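Grura Cell - PC disassembly and assembly research platform

Product code: Grura 4
Supplied by: Emano
Status: in use at two sites, orders open from July

The Grura Cell is a bench-top set-up for research groups working on contact-heavy tasks. It is built to one published method, the Dotesora protocol, in which an arm takes parts out of an ordinary desktop computer, parks them in a tray and puts them back. The page covers what the method does, what we have measured with it and what is supplied.

Why a desktop computer

Most insertion benchmarks use pegs, gears or plugs made for the purpose. They are easy to reproduce, but they are kinder than real hardware. A memory slot has latches at the ends, needs a firm push along its full length and sits in a case full of cables that can get in the way. The clearances on a processor socket are tighter still, and the pins do not forgive a tilted approach.

The protocol leaves the board in its case. We tried bare boards on a flat plate first and the results did not carry over once there were case walls and loose cabling to work round.

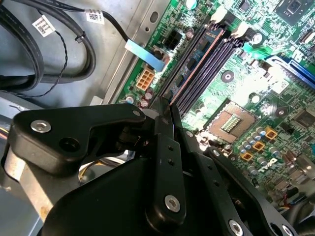 Wrist view over the motherboard, one memory module seated, CPU socket empty.

Method

Each run is one part moved one way: out of the computer and into the tray, or out of the tray and into the computer. The arm starts from a fixed pose above the bench. The policy gets the wrist view, the fixed view and the joint positions, and has 300 control steps to finish. Nothing is reset part-way through a run. If the part is dropped the run counts as a failure, even where the arm could have picked it up again.

Demonstrations are recorded by an operator and sorted into two sets. The base set has 2234 demonstrations with the computer in its nominal place. The shifted set has 1088, with the case moved or turned by hand between recordings. Elvira Montoya wrote the sorting rules and they are printed in full in the handbook, including the ones for runs where the operator hesitated or regrasped.

Tray

The tray has a bay or slot for each type of part in the protocol, so a part that has been removed always has a known place to go. It can be used flat on the bench or mounted upright. Upright is harder for memory, as the module has to be kept level while it is pushed in sideways, and we report the two mountings separately.

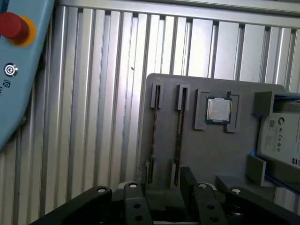

Fixture plate mounted upright: memory modules in their holders, processor and hard disk drive to the right.

Spare trays are sold singly. They are grey plastic and can be cleaned with a damp cloth. Please do not use solvent.

Results so far

The results that matter most to us come from comparing two ways of training. In the first, the policy is trained on the base set alone. In the second, it is trained on both sets together. On the nominal layout there is little between them. Once the case is moved, the policy trained on the base set alone tends to reach the slot at a slight angle and press on one latch, and the combined policy does this much less often. Adding more base demonstrations did not close the gap.
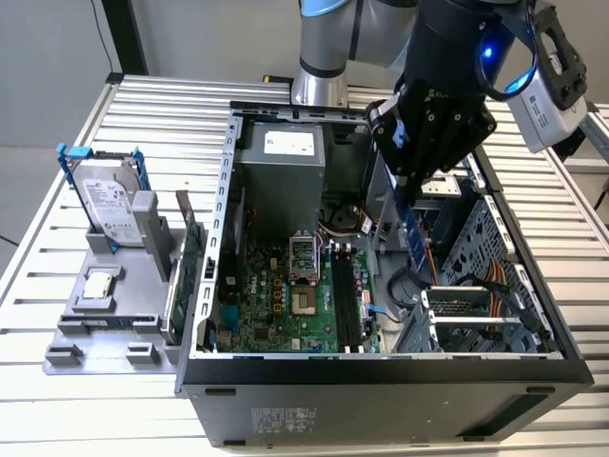 Removal is easier than insertion for every part we have tested, and the hard drive is the easiest of all. Memory insertion remains the weak point. Most failures come in the last few millimetres, after a good approach, when the module is touching the slot but has not gone home. The Hoxha force add-on was designed for this stage. It is still on trial and is not included in the price.

Calibration

Tray position is measured at the start of each session and should be measured again if anything on the bench is knocked. The routine takes one look from the wrist camera and works out the tray pose from the square printed marker in its raised mount, next to the hard drive bay. Keep the marker clean and free of glare - a bright reflection is the usual cause of a bad fit. If the reported error is above the limit in the handbook, move the lamp and repeat.
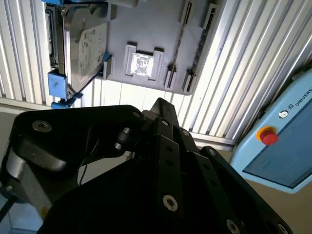
Drive handling has its own section in the handbook. Bare drives are slippery and differ a little from maker to maker, and early runs were lost to poor grasps. Fixing this took more time than any other part of the hardware work. The blue retaining pieces along the edges of the drive hold it in the tray, and they should be checked for cracks before a long session. Replacements come in packs of 4.

Supplied with the cell

Parts tray and marker mount
Blue drive retainers, one pack
Both demonstration sets, on disk
Training and evaluation scripts
Printed handbook

Not supplied: arm, gripper, cameras, bench, desktop computer. A list of computer models we have tested is sent with each quotation.

Ordering

Write to the Emano sales desk with the name of your group and the arm you intend to use. Handbook last revised January 2018.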